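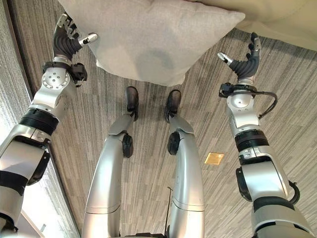
About Westance Workshop

Westance is a shared robotics workshop run by its members. We build, modify and maintain humanoid and arm-based robots for household handling tasks, and we publish what we learn in the form of build notes, wiring tables and test logs. We do not sell robots. We sell bench time, short courses and a small number of parts that we make for our own machines and have found other people want.

The workshop occupies 2,000 square feet on the ground floor of a former furniture showroom. It is divided into a machine room, an electronics room, a bench area and two furnished rooms used for testing.

What we work on

Most of our projects start with a platform bought secondhand or as a developer kit. The walking and balance control usually stays as supplied. Our work is on the upper body: hands, wrists, cable routing, sensing and the software that connects them.

Soft goods take up the largest share of our test time. Pillows, towels, blankets and bags change shape when gripped, which makes them a harder test of a hand than a box or a bottle. A cushion can be squeezed from both sides and still slip out at the bottom if the two palms are not at the same height. Our current log covers 308 two-handed lifts, recorded with the hand type, the approach angle, the commanded grip force and the outcome. Failed lifts stay in the log with the same level of detail as successful ones.

Current projects

Grisamberg is our wrist bracket. It clamps below the hand and carries a sensor mount, a strain relief for the hand cable and two threaded inserts for whatever the builder wants to add. The first version was a single printed part and cracked along the layer lines at the clamp screws. The present version is printed in two halves with the layers running the other way, and uses metal sleeves under the screw heads. Files are available to members, along with a torque table. Please use the table. Overtightening is still the most common cause of a broken bracket.

Uysal is the cable routing project. A humanoid arm has to carry power and data past the shoulder, elbow and wrist, and each joint needs slack at one end of its travel that becomes surplus at the other. We measure the required loop length at full flexion and full extension, add a fixed margin, and anchor the cable on both sides of the joint. External loops are easier to inspect and replace than internal runs, but they can catch on furniture. The notes list the minimum bend radius we use for each cable type and the failures we have had when we went below it.

Starkano is our teleoperation and logging software. It reads the operator's hand and arm positions, maps them to the robot's joints, limits speed and torque, and writes everything to a single time-stamped file. It runs on an ordinary desktop computer with a wired network connection. Wireless control works, but we do not use it when anyone is within reach of the robot.

The test rooms

The test rooms are set up as a living room and a small kitchen. They have ordinary furniture, ordinary flooring and ordinary lighting, including the bad lighting. A gripper that behaves well on a clear bench often behaves differently next to a sofa arm, where the wrist has less room to turn and upholstery can be mistaken for the object.

Floors matter more than we expected when the rooms were fitted out. Carpet compresses under a standing robot and changes the ankle readings slightly, so we run the standing calibration on the surface where the test will take place. Loose rugs are not allowed in either room.

Each room has an emergency stop by the door and a second one on a cable for the operator. Both are tested before the first power-on of the session. The result goes in the room log, with initials.

How a build is organized

Every build has one lead and one checker. The lead decides what is changed. The checker has not worked on the change and goes through it against the drawing before power is applied. For arm and hand work the check covers fasteners, connector seating, cable clearance through the full range of motion, and software limits.

The arm is first moved by hand with the power off. It is then run at low speed with no load, then at low speed with the test object. Normal speed comes last, and only after the checker has signed the sheet. A change to a bracket, however small, sends the build back to the first step.

Drawings are kept in a shared folder with revision letters. Parts without a revision letter go in the scrap bin at the end of the month. We have thrown away some good parts this way and intend to keep doing so.

Workshop and equipment

The machine room has a small mill, a lathe, a bandsaw and a drill press. Members need a sign-off for each machine. The electronics room has soldering stations, bench supplies, an oscilloscope, crimp tools for the connector families we use most, and a microscope for inspection. Four filament printers and one resin printer are in the bench area, next to the extraction fan.

There are 9 build benches, each with its own isolated supply and a lockable cabinet. An overhead gantry covers the three benches closest to the test rooms and is used for hanging a robot by the shoulders while the legs are unpowered. Lifting a full-size humanoid without the gantry is a two-person job.

Membership

Westance has 64 members. Some have an engineering background; others came from model making, bicycle repair, theater rigging or sewing. No qualification is needed to join. New members take an induction covering the building, the battery rules and the emergency stops, and can then book a bench.

Members may also build at home and use the workshop only for checks and testing. Home builds are held to the same check sheet. Batteries brought in from outside must be in a rated bag or case and are charged only in the charging cabinet. Swollen or dented packs are not accepted in the building under any circumstances, including for disposal.

Courses

We run three courses: Hands and Wrists, Cabling for Moving Joints, and Introduction to Teleoperation. Each takes two evenings and is limited by the number of free benches. Course material is included. Participants in the first course assemble one finger and a wrist clamp and may keep both.

There are no courses in August, when the benches are cleared for electrical inspection and the machine room is closed for maintenance. Bench bookings in the electronics room continue as normal.

Published work

Drawings and build notes are released once a design has been used on two separate machines. Until then they are available to members only. Test logs are released with the notes, in plain text and spreadsheet form. Corrections are welcome and should quote the drawing number and revision letter.

Visits

Visitors are welcome by arrangement. Closed shoes are required in all areas, and visitors stay behind the marked line while a robot is powered. Use the booking form on the contact page, and state whether you would like to see a bench build or a test session.

Page last revised 7/1/23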